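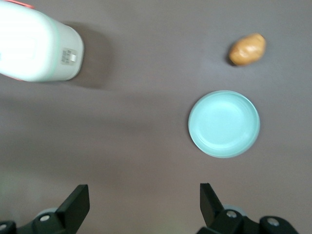
Account safety checklist for the Jinovby desktop beta, with comments

Hello again, everyone! Jinovby posts can now be written from a computer as well as from the phone app, so Kanako Nishimura and I sat down with the Praven page and went through the settings one by one. My comments are under each line, and I do tend to ramble, so skip ahead if you like.

Two-step sign-in turned on: YES
Comment: Already set on the phone, but the desktop version asked for it all over again. Please have your phone nearby the first time.

Old devices signed out: DONE
Comment: There were 2 old tablets still on the list (one of them mine, sorry!). Both are gone now.

Who can reply to posts: CHANGED
Comment: Desktop had this set to Everyone. We put it back to Followers, and with 3000 of those I think we'll still have plenty of company.

Location on new posts: OFF
Comment: Look under Privacy, then More, then scroll quite a way down. It took us a while to find it.

Connected apps: ONE REMOVED
Comment: The Brurkden scheduler stays, as we use it every morning. The old Imai photo tool could still post for us, so out it went.

Saved posts and archive: OK
Comment: Set to clear after 180 days. Download anything you're fond of before then.

Backup email: STILL OPEN
Comment: It points to an address none of us can get into anymore. Shigeru Okabe is setting up a new one, and I'll change this line when he sends it over.

Checked 22/04/2020. Next check in August, or sooner if the beta changes on us again.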